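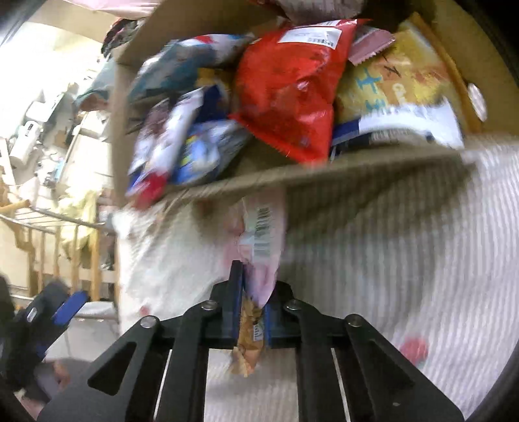 Skaswood Road Residents' Association
Minutes of the October meeting, Draltodville Library, upstairs room

Chair: Réjean Carrier
Minutes: Jonas Ammann

The meeting opened at 7 p.m. The September minutes were approved with one correction: the street light out of service is on Platinton Lane, and the minutes had it on Skaswood Road.

Drainage
Réjean reported on his call with the town. The culvert at the bottom of the hill is on the list for spring. Until then the crew will clear leaves from the grate when asked. Residents should call the public works desk and give the nearest house number. Two people said the ditch on the east side is also filling up. Réjean will send photos to the town.

Snow plowing
Kofler quoted $3125 for the season for the private section of the road, sanding included. This works out higher than last year. Jonas asked if the price changes in a light winter. It does not. The quote was accepted on a show of hands, one against. Each household on that section will be billed $35 in November as a first payment.

Parking
Cars are still being left on the turnaround overnight. The plow cannot get around them. Jonas will put a note in the mailboxes before the first snow.

Other business
The speed limit sign near the bridge is bent. Already reported.
A request for a second bench by the bus stop was held over to the next meeting.

The meeting closed at 8:10 p.m. Next meeting in November, same room.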